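Unit 3: Sorting and Storing Bar Stock
Chelsea Haslam, Intro to Shop Practice, Mar 30, 2018

Welcome back, everybody, and thank you for the lovely questions about bins last time (I didn't expect so many!). We'll pick up with the divided metal kind, two compartments, narrow at the rear and roomier in front.

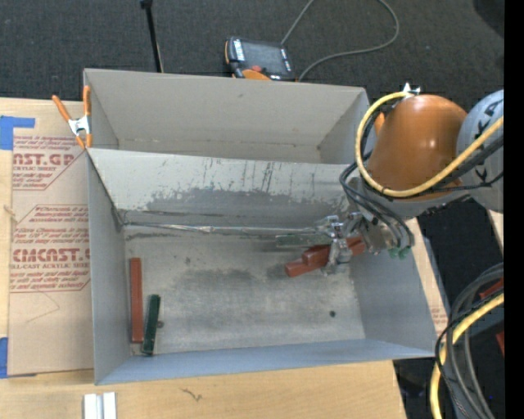
My own habit is to keep the front compartment for whatever I'm working with that day and to lay long pieces in line with a side wall, so I can get my fingers around one without disturbing its neighbor. Short pieces like to wander, so do check the corners before you call a bin finished. Scratches and smudges on sheet metal are just part of a working life, and you needn't scrub at them.

For next time, please read the Killari handout, pages 2 to 32, and sketch a layout for a bin that has to hold bars of two different lengths. Pencil is fine, and so is the back of an envelope.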